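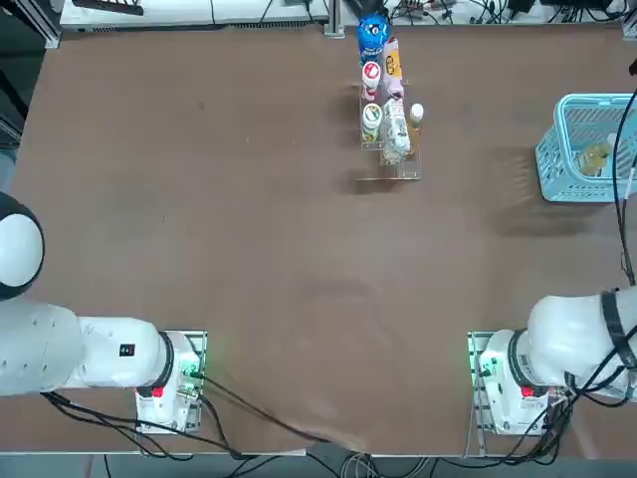

Notes > Bench life > Cell 2

Reading time: 2 min

Print | E-mail

Took over the two-arm grocery cell at Bretstead in August. The handover was a sticky note that said "right one drifts." Thread.

Drift, day one: I re-zeroed the right arm, ran it at 30 percent speed, admired my work, went to lunch. Came back and it had opinions again.

Hebden's manual gives the base bolts one paragraph and the logo a full page. I went round every bolt on both mounts with the torque wrench. Two on the right turned further than I'd like to admit in public.
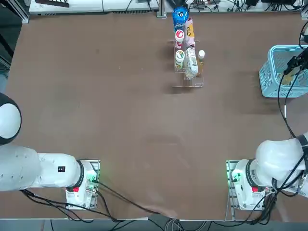
Femke Van Rooij

Next suspect: cables. Ours cross the tabletop and go over the front edge, a layout I would love to blame on someone else. I drew it.

A stiff cable tugs at full reach, and the basket is a long way out. I gave the right side 17 cm more slack and moved one strap. Cost: zero. Time spent finding the strap: almost 42 minutes.

Then the fingers. Check the bolts on those too. Ritlow sells a special tool for it, Lidico sells the same tool in orange. I use a hex key from a bookcase.

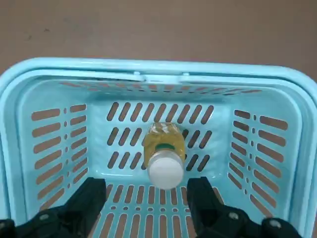
Wrist cam, right where I want to see both jaw pads and the bolt heads.

Weekly list, such as it is: wipe pads, wipe lens, check finger bolts, look at base bolts with suspicion, re-zero, 100 slow cycles before anyone gets to say "can it go faster."

The sticky note stays up. I added "less" in pen.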